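Blog > Days Out > Tech

Home Posts Days Out Workshop About Contact

An afternoon at the Tarkulen open day

Tarkulen opened its robot workshop to the public one afternoon in July, and I drove over to Stultmont to have a look. I used to run the laundry side of a small hotel, so when I saw cloth handling on the program I wanted to see how far it had come. The drive took longer than I planned and I missed the welcome talk at one o'clock.

The building is an old furniture warehouse. You sign in at a desk, get a paper badge, and then walk around at your own pace. The front half had sorting and packing, which drew most of the families. Cloth handling was at the back, past the coffee, with a row of folding chairs in front of it.

The woman running the demonstration explained that a box is easy for a robot to plan for, since it keeps its shape. A towel changes shape every time you touch it. The arm has to find an edge or a corner, get hold of it, and keep hold of it while the rest of the cloth swings around. She said their project, which they call Zulach, had logged 4000 grasps on towels alone, and that 1580 of those were on thick ones.

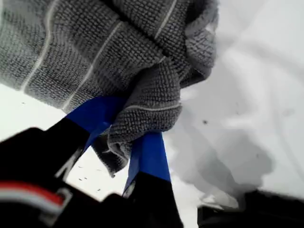

I asked about speed. A decent worker at my old place could fold a bath towel in a few seconds while talking about something else. The arm is nowhere near that. It lifts, stops, shifts its grip, and stops again. I sat through two towels before I got up for coffee, and the second one had to be started over when a corner slipped out.

Still, I found it more interesting than the packing line. You can watch it working out where the hem is, and I remember teaching new hires the same thing — find the hem first, then the corner. The man next to me wanted to know about fitted sheets. She laughed and said to ask again next year.

At the last stand a supplier called Ikeda had spare fingertips and pads laid out on a table, and you could pick them up and squeeze them. The softer ones felt a lot like a pencil eraser. A set was marked at 2000 dollars, so I put them back carefully.

Parking was free, but the lot fills up early and I ended up on the street behind. The coffee was fine. They are planning another open day in the fall, with the cloth demonstration moved closer to the front, and I will probably go if the date works out. Bring a sweater, as the back of the warehouse is cold even in summer.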